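Packers at Savis get a pair of robot arms, and a say in where things go

Forkthorpe, Sunday, February 9, 2020

If you've stayed at a motel in this part of the state and forgotten your toothbrush, there's a fair chance the one you got at the front desk came through Savis, the packing outfit in the old Kwan building on the east side of Forkthorpe. They supply over 70 places. I'd driven past it for years without once going in, so when they offered to let me watch the new sorting table I said yes before they'd finished asking.

The table is called Andon. It handles the dull first part of the job, when mixed toiletries have to be put into colored baskets before anyone can make up a kit. Toothbrushes, swabs, little bottles, all of it used to be sorted by hand, standing up, for a whole shift. 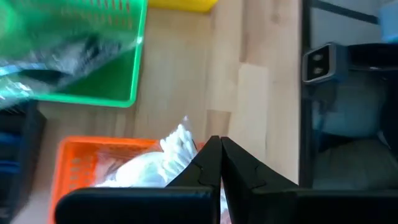
Closing in on a bag of cotton swabs in the orange basket.

I expected something fast and loud. It's slower than a person, and the crew told me so right away (with some pride, I thought). One packer who has been there since the company opened said she could clear the table while the arms were still making up their minds. But she also said her wrists used to ache by lunch, and she doesn't miss that part one bit.
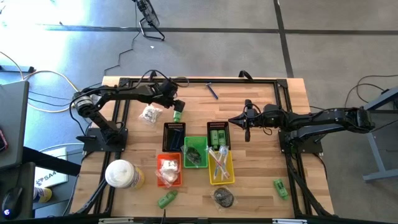 Maribel Ostrow
Local Business Reporter

Eight people work on the kit line, and Savis says all eight are staying. What has changed is what they do all day. They take turns at the table now, watching the arms, clearing up anything that gets dropped and picking which basket goes where. The rest are on kit assembly and final checks, and they sit down for a good chunk of it! The line still has to turn out 600 kits a day, same as last fall.

Bags are the headache. Anything in clear plastic slides and folds and catches the light, and the crew has strong feelings about which ones are worst. Swabs came up a lot. So did bottles on their sides, because they like to roll. When the arms have trouble with something, whoever is on watch writes it on a clipboard, and the setup gets changed on the strength of those notes.

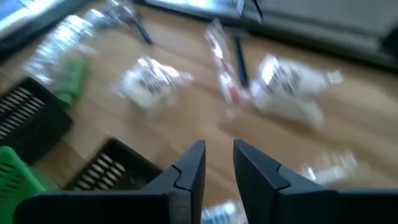

Bottles and white packages spread out ahead of the gripper, with the baskets off to the left.

Not everybody is sold. A younger packer told me that watching is its own kind of tired, and that he'd rather have his hands busy and the radio on. He also wants to know what the watching job pays once it's a real job with a title, and I think that's a fair thing to ask. Right now it's the same hourly rate as packing. Savis says it will go over pay in April, along with the question of whether to put in a second table.

The rotation was the crew's own idea, by the way. The first plan had one person on the table all week, and that lasted until the first Friday. Now they swap every 2 hours.
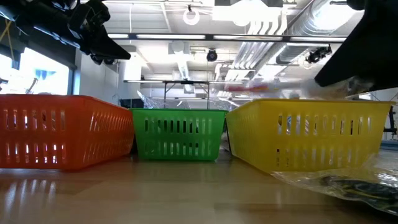 The orange, green and yellow baskets lined up on the tabletop.

I stayed a lot longer than I'd planned, mostly looking over people's shoulders and getting in the way. Savis is holding an open afternoon for families of the staff next month, and I'm told the kids will get to fill in the clipboard.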